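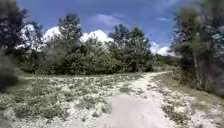 Drirkance 2000 Sand Wheel Kit

Wide replacement wheels for garden carts and pull wagons used on loose ground

Price: $97 per set of four
Maker: Sterkomard
Availability: In stock

Overview

The Drirkance 2000 is a set of four low-pressure wheels that replace the narrow wheels on most folding wagons and light garden carts. Narrow wheels dig into dry sand, and the cart has to be dragged. A wider tire spreads the load and stays closer to the surface, so one adult can pull a packed cart along a dirt track or a sandy path without stopping every few yards.

The kit is made for unpaved paths with dusty, loose or uneven surfaces, scattered small stones and soft edges. It also works on short grass and packed earth. It is not meant for towing behind a vehicle or for use on stairs.

What's in the box

4 wheels with tires fitted
4 axle sleeves
8 washers
4 locking pins
1 hand pump with hose
Printed fitting sheet

Specifications

Maximum total load: 83 lb, including the cart
Tire pressure: see the fitting sheet
Hub: plastic, gray
Tire: smooth, no tread
Temperature limit: store below 97 °F, out of direct sun

Fitting

Turn the cart on its side and take off one old wheel at a time. Keep the old pins. Slide a washer onto the axle, then the sleeve, then the new wheel, then the second washer. Push the locking pin through until it clicks. Spin the wheel by hand. If it rubs on the cart frame, the axle is too short for this kit and you will need the Drirkance axle extender, sold separately.

Allow almost 60 minutes for the whole job the first time.

Setting the pressure

Start with the lower setting on the fitting sheet for loose sand. On firmer ground the tires feel slow at that setting, so go up to the higher one if most of your route is hard packed. Do not use a gas station air line. It fills too quickly for tires this size.
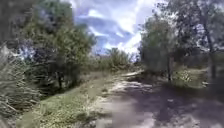
Mixed path: pale sand with faint ruts and small lumps, grass along the left side.

On a path like this, keep to the flattest part and stay off the edges where tufts of grass grow into the sand. Small lumps are fine at walking speed. Put heavy items low and toward the back of the cart so that the front wheels can turn easily.

Care

Rinse the hubs with fresh water after use near the sea and let them dry before storing. Brush sand out of the sleeves. Grease is not needed and will hold grit. Check the tires for thorns before you fold the cart away.

Will it fit my cart?

The kit fits the Sterkomard Fluvelberg wagon, both the short and long versions, with no extra parts. It also fits the Özkan folding cart made after February 2016. Older Özkan carts have a thinner axle and need the reducer sleeves. For other makes, measure the axle diameter and the clear length outside the frame, then compare them with the chart on the fitting sheet.

Returns

Unused kits can be sent back in the original box. Kits that have been fitted can be exchanged only if a part is faulty.

Page updated 31 Aug 2019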